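Sim notebook, October 2020
Planner and camera stuff, apartment scenes

Okay, picking up where I left off with Teuber (our base + arm planner, for whoever reads this after me). The nav half is in decent shape now. I swapped the costmap inflation from one fixed radius to the per-link one Jhonatan Londoño wrote in September, and the base finally quits hugging furniture when there's a perfectly good strip of tile to drive on!

Living room is still my favorite test for it. Long narrow floor, sofa down one side, door on the other, and that little gray ornament with the mushroom caps sitting low by the wall. The old costmap used to smear it into the wall. With the new one it gets its own blob, which is what I wanted. The tablecloth on the round table goes in as a solid cylinder, folds and all, and I'm fine with that for now.
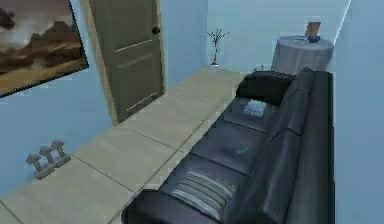

Kitchen, arm self-occlusion

This one ate my afternoon. Kumau (the perception node) takes the depth image and is supposed to mask out the robot's own links before anything reaches the planner. Works great when the arm is a modest chunk of the view. When a link fills most of it, the mask leaks at the edges and you get a thin shell of "obstacle" floating right along the rounded corner of the link. Teuber then decides it's in collision with itself and sulks.

Things I tried:
- Padding the link meshes by 20 mm. Shell is gone, but so is a bite out of the counter edge.
- Dropping any frame with fewer than 1,000 valid points after masking. Helps, kind of a cheat.
- Syncing joint states to the image stamp instead of grabbing the latest. Big win, should have done this first (ugh). 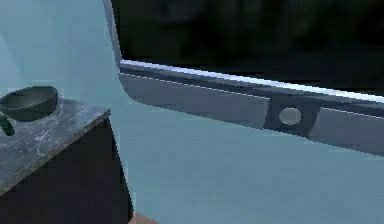

The round button on the gray panel is the target I keep going back to, and with the stamp fix the pose estimate holds as long as the button itself stays in view. The bowl on the counter is another story, I only ever get part of the rim from here and the fit wanders all over. I'd like Kumau to just say "don't know" in that case and let Teuber ask for another viewpoint.

Ran 200 random starts with padding off and stamps on, logs are in the Trudallow folder under my name. Haven't looked at the failures yet. Jhonatan, if you get in before me, please don't bump the mesh version until I've replayed those!

Next: padding per link, plus a timeout on the replan loop (100 tries is silly).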